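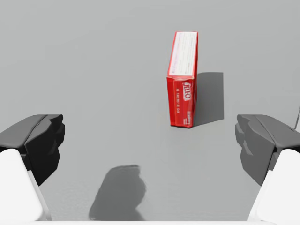 Filed under: Opinion, Equipment & Budgets

Don't buy the arm until you've priced the shelf

July 8, 2024

Every sales deck I get sent for a picking cell starts with one box. It stands upright on a clean gray floor, nothing near it, and the gripper is wide open with all the room in the world. In a simulator that is a fair place to start. I have no quarrel with engineers who work that way. My quarrel is with the buyers who take that box and carry it straight into a spending plan.

I help small packing and grocery operations decide what to buy, and I spent most of June reading a proposal that one client had from Isico. Two arms, two grippers, a license for the simulation package, install and training. The client's warehouse in Cutudley carries 2,536 different items. The simulated trials covered 20 of them. I asked which 20 and got a list of cartons, all dry goods, all with square corners. No bags of rice. No shrink-wrapped trays, which are a third of what goes out the door.

A pudding or gelatin box is about the friendliest thing you can hand a robot. It has flat sides and weighs next to nothing. Even so, ask what happens when one is standing on its narrow end and the fingers come in a little off. In software you press reset. On a real line a person walks over, and that person's walk has to be in your budget. I have yet to see it there. The line item is usually called "supervision" and the figure next to it is usually zero.

Then there's the license. Isico wanted the simulator renewed every year, on the grounds that new products would need new models. Fine, but who builds the models? Somebody has to measure the package, scan the printing on it, guess at the friction and decide how dented a dented carton should be. If the vendor does it, get the price per item in writing. If your own staff does it, then you are hiring, and you should say so before the board meeting and not after.

Bošković, the other bidder, was cheaper and vaguer. Their quote had a single sum for "integration" and one sentence explaining it. I told the client to throw that one back.

What I would rather see is dull. Rent one arm. Put it at the worst station you have, the one with the bags, and run it through more than 900 real orders with your own lighting and your own floor. Write down every time a human touches it. Narkier will do short rentals on those terms, and they grumble about it, but they do it. If the numbers hold up, buy. If they don't, you are out the rental and some patience.

I'm told this is old-fashioned, and that the simulated results "transfer." Maybe they do. I've asked three vendors to put a transfer rate into the contract, with money back if they miss it. One changed the subject to gripper colors. The other two are still checking with legal.

The client has put the decision off until the next budget round. Meanwhile they spent a little on better shelf labels, and the pickers seem happy with those.

14 comments | 37 shares

Get our equipment and budget columns by email. Enter your address to subscribe. You can unsubscribe at any time.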